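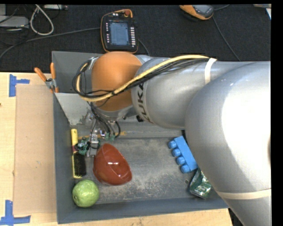
Red bowl in the gray metal bin, under the gripper.

Reports > Tablet Lending > June

Progress report to the Omov fund
June
By the Lakska project office

We now have 200 tablets on loan through the Tromholm branches, against a target of 300. The remaining units are with Yalçınkaya for setup and should reach us next month.

Staff at 7 branches have finished training. Screen repairs cost more than planned, so we moved money from the accessories line to cover them. Battery life on the older model is still a complaint.

We ask that 4 spare chargers per branch be approved.

Contact | Copyright Lakska | Back to top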